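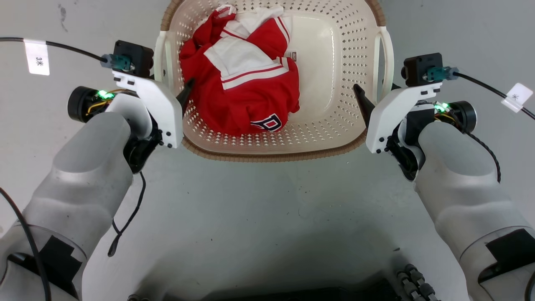 When should you wash a sports jersey? The same night you wore it, by itself if you have to, in cold water and inside out.

I know how that sounds. Running a machine for one shirt goes against everything I was taught about laundry, which was that you fill the drum or you wait. But I've been playing rec league ball in Kurkby since I was 18, I have washed a lot of jerseys, and I've come all the way around to the small load. I love the small load! I'd like to talk you into it.

Start with the basket. A red jersey lying in a laundry basket with half the floor still showing looks like a job you could finish before dinner. Pile two weeks of towels and jeans on top and the same jersey becomes the thing at the bottom, folded against its own damp sleeves, with the letters creased and picking up whatever the denim is giving off. Lettering hates that. I had a Craddock away shirt, a beauty, and lost most of the name off the back because I kept leaving it under the heavy stuff.

Red is the other argument. Red with white trim is a gorgeous combination and a terrible one to wash. If it sits around damp, the color can creep into the collar, and once a white collar has gone pink you are mostly stuck with it – I've tried soaking, I've tried the sun, I've tried the stuff in the tub. A quick cold wash and straight onto a hanger has kept mine white for two seasons.

And please, a plastic basket with holes in the sides. I used a canvas hamper for years (it was handsome, it matched the bathroom) and it smelled like a locker room by June. Plastic lets the air through, it rinses out in the shower, and if it has proper open handles you can carry it down to the basement with one hand and hold the rail with the other. Mine came from a hardware store in Lirnham and I've been through 2 apartments with it.

The fair complaint is water. My sister-in-law brings it up every time, and she's right that a full-size cycle for one shirt is wasteful. So use the short setting, or do it in the sink. My machine has a 21-minute cycle that handles a jersey and a pair of socks just fine. In the sink it takes a little soap, a good squeeze and no wringing.

Skip the dryer, skip the softener, and don't iron over the letters. The rest of the laundry can wait till the weekend like it always has.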